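Setting Up the Kitchen Task for the Robotics Club Simulation Track

Merklow Robotics Club, simulation track notes, part 4
Maintained by Tài Châu

These notes cover the kitchen task from a clean checkout to a scored run. They assume you finished part 3 and can already jog the arm from the keyboard. If the arm does not move at all, go back to the controller section in part 3 before you continue.

What you need

A lab machine with the Dendel simulator installed, your team's login, and the Galten task folder copied to your home directory. The lab machines in the Yu Building have the right graphics drivers. A laptop will run the physics but may drop below real time when rendering is on.

Step 1. Load the kitchen

Open Dendel and choose the kitchen layout from the Galten folder. Wait for the asset counter in the lower status bar to stop before you press Play. If you start early, some cabinet doors load without their hinges and cannot be opened until you reload.

The club uses seed 612 for practice. The seed sets the cabinet colors, the appliance models and the starting position of the arm base. Leave it alone until your run is repeatable, then try others. The competition seeds are not released ahead of time.

Step 2. Check the frames

Turn on the axis overlay. The base frame should sit flat on the floor with Z pointing up, and the tool frame should sit between the fingers with Z pointing out along them. If the tool frame is at the wrist, the tool offset was not applied. Open the arm settings, reload the gripper file and check again.

Turn the overlay off when you are done. It slows down rendering.

Step 3. Set the gripper

Set closing force to 12 newtons. Higher values make small objects jump out of the fingers on contact, and lower values let them slide during a fast turn. Set the contact solver to 6 iterations. The default of 4 is fine for driving around with empty fingers, but held objects creep.

Step 4. Record the waypoints

Jog the arm to each waypoint and save it by name: approach, grasp, lift, carry, place. Save lift straight above grasp with no change in wrist angle. Most failed runs last December came from a lift that also rotated the wrist and clipped the counter edge.

For carry, keep the upper arm clear of the island and keep the object out in front of the base. Check it from the side view as well as the default view — clearance is hard to judge from one camera.

Step 5. Test the carry with the fridge door open

An open refrigerator door takes up floor space that your path may have been using. Open the door by hand from the object menu, hold an object at the carry pose, and step through the path one waypoint at a time.
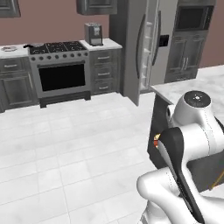
If the path planner reports a collision at the start pose, the padding around the arm is probably too large for the gap beside the island. Reduce it in small steps. Do not set it to zero, even if the run passes, because the scoring build adds its own sensor noise and you will touch something.

Step 6. Score the run

Close the editor view, select Score, and enter your team name. The log goes to the results folder in your home directory. A run counts only if the object is released at the place waypoint and the arm returns to its start pose.

Upload logs by 6 p.m. on Thursday. Include the waypoint file with the log.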